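Skudevance symposium moves to Timmermans Centre

6/12/20

The Skudevance Symposium on Cold Chain Engineering will be held at the Timmermans Centre next March, organizers confirmed. The previous venue, Lesero Hall, could not offer a second lecture theatre on the required dates.

Plenary sessions will use the main auditorium, which seats 1,405. Parallel sessions are assigned to four rooms on level two, each fitted with a lectern, a fixed projector and two radio microphones. The exhibition hall has space for 78 stands on a standard grid, with power supplied from floor boxes.
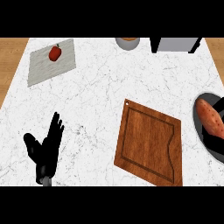
Programme chair Réka Gulyás said 179 abstracts had been received by the first deadline. Each will be scored by two reviewers, with a third assigned where the scores differ by more than three points. Oral presentations are limited to 18 minutes including questions. Posters must be in portrait format and mounted before the opening plenary.

Registration will be handled through Stisto, replacing the paper forms used at earlier meetings. Delegates who paid a deposit for Lesero Hall will have it carried over and need not reapply. Requests for refunds should be sent to Zdzisław Sikora at the registration desk.

Exhibitors will receive floor plans and loading dock times from Uyên Cù once stand allocations are final.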